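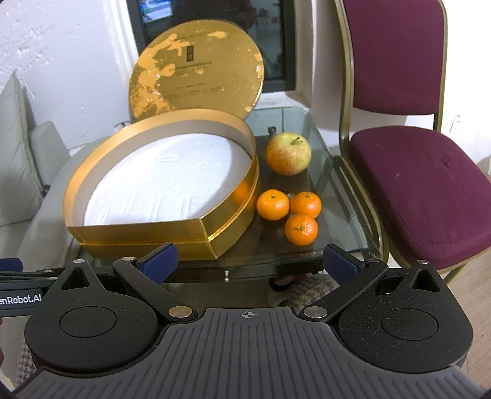 Apple, mandarins and the open gold box, with the jaws wide.

September 28, 2022
By Osian Hopkin

Session 3 notes: jaws, pads and picking a first task

Okay, so last time we got the Elia arm bolted to the bench and most of you had the shoulder moving by the time I locked up. This week we're on the business end. Before you cut any parts for your own jaws, I want you to spend an evening with a hand-held gripper and ordinary stuff on a table. It's slow, it's a little silly, and you'll learn more about your design than you would from another night in CAD!

The task I settled on is packing fruit. Mandarins go in a box, one at a time, and then the lid goes on. Fruit is a nice load for a home build (soft skin, round, rolls off if you come in crooked), and if your pads bruise it you can see that later with your own eyes.
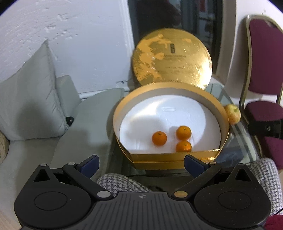 Things to write down as you go: how wide the jaws have to be before the pads clear the fruit, what angle your wrist ends up at, and whether you came in from above or over the wall of the box. That last one matters a lot for Elia, where the elbow stops at 83 degrees and won't be talked into more. Rhun Wogan tried a straight-down approach on his and had to move the whole table.

Then pads. Mine on the arm are cast rubber in a printed shell, and I'd go softer next time. Don't glue them yet — a pair of screws per pad lets you swap, and you will want to swap.

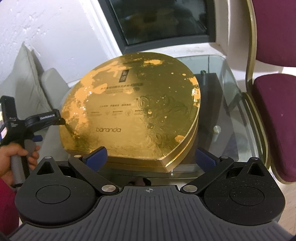
Lids are where it gets fun. A wide lid is too big for most of our jaws to span, so you either pinch the edge or use both hands, and for the two-handed way you need to decide which side holds and which side moves. Try it both ways. My arm design has 63 mm of travel between the pads, so it's edge pinching for me until I build a second one, hopefully by December.

Check your pivots, too. If the linkage has side play you'll feel it on a thin edge long before you notice it on fruit. Snug each screw, back it off a hair, work the jaws a few times and check again.
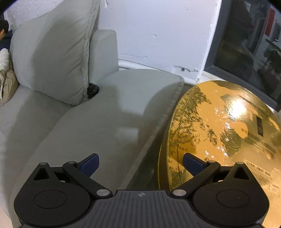 Right pad against the gold disc, beside the sofa.

For next time: bring your pad notes, your linkage sketch with the pivot spacing marked, and whatever fruit survived. Rhun has the spare bearings if yours are gritty.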